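Keep a pitcher in the fridge overnight and fill it to the same line each evening. In the last weeks of pregnancy it's easier to see what you've drunk from the level in the pitcher than to try to remember glasses.

**Crackers.** Put 2 in a small lidded tin by the bed. Eat them before you sit up. Plain ones keep best, and the tin stops crumbs getting into the sheets.

**Broth.** Freeze it in muffin pans, then bag the blocks and write the date on the bag. Two blocks make a mug. Use them within the month.
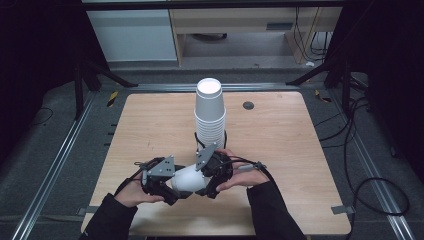 **Vitamins.** Store them away from the stove and the kettle – a bedroom drawer is fine. If the smell bothers you, take them with supper and ask your midwife before switching brands.

**Swollen feet.** Move the things you use daily to counter height. Sumeya Moges kept a step stool under her kitchen table in August and chopped vegetables sitting down.

**Freezer meals.** Cool them in shallow dishes, label the lid and the side, and leave the top shelf for milk bags.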